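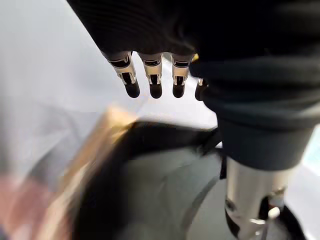
Dark, round and black-rimmed: the type of vessel discussed below. Nair test kitchen, February.

Sekar Yeoh keeps the equipment list for the Nair test kitchen, and most of her entries concern round vessels. She sorts bowls and pots by rim first, then by base, and only then by volume. Capacity, she says, is what suppliers print in large type and what cooks ask for least.

"People ask for the wide one or the deep one," Yeoh said. "If the list says liters, they have to come and look anyway. So I measure the opening and I measure the height, and I write both on the shelf label."

The kitchen prepares recipes for Wernov, a small publisher of cooking leaflets, and each recipe has to be repeated with the same vessel. Yeoh said early drafts gave only "large bowl," and two testers working from one page came back with different mixing times. The leaflets now give an inside depth. For batters and soft doughs the usual figure is 16 centimeters.

She has views on color. Dark vessels are common in the kitchen, and she does not count them as a problem, but they change how a cook reads what is inside. Flour dust shows up well against a black wall. Caramel does not.

"With a dark pot you go by smell and by the spoon," she said. "You lift some out and look at it on a white plate. We write that into the method, otherwise a new tester burns the first batch."

Broad rims have their own section in her notes. A rolled rim is easier to grip with a towel and harder to dry, as water stays under the roll after washing. A plain cut rim dries faster and chips sooner if the body is enameled. Yeoh has testers run a dry cloth under the lip before a vessel goes back on the rack - she called it the step most often skipped.

Weight was the next subject. Farah Lau, a recipe tester at the same kitchen, had asked for a limit on what one person carries filled from counter to stove. They put a vessel on the floor scale with a normal batch of bean stew in it, and the reading was 2875 grams. Lau was comfortable with that. Anything heavier is now filled on the stove.

"I can lift more than that," Lau said. "I can't lift more than that and pour it neatly. Those are separate questions."

Storage is arranged on three shelves beside the sink. Pots sit at the bottom with lids stored upright behind them. Bowls are nested by diameter in the middle, no more than three to a stack, with a sheet of paper towel between any two coated surfaces. The top shelf holds pieces waiting for a check: loose handles, flaking coating, bases that rock on a flat counter.

The rocking test is done cold and empty. Yeoh presses the rim at four points and listens. A slight knock is acceptable in a mixing bowl, where a damp cloth underneath will hold it still. In a pot for the flat cooktop it means retirement.

Asked what she would change, Yeoh mentioned the labels. The present ones are paper under tape and lift at the corners from steam. She has a sample roll of plastic tags from Flarnex and has put them on the bottom shelf only, where the steam is worst.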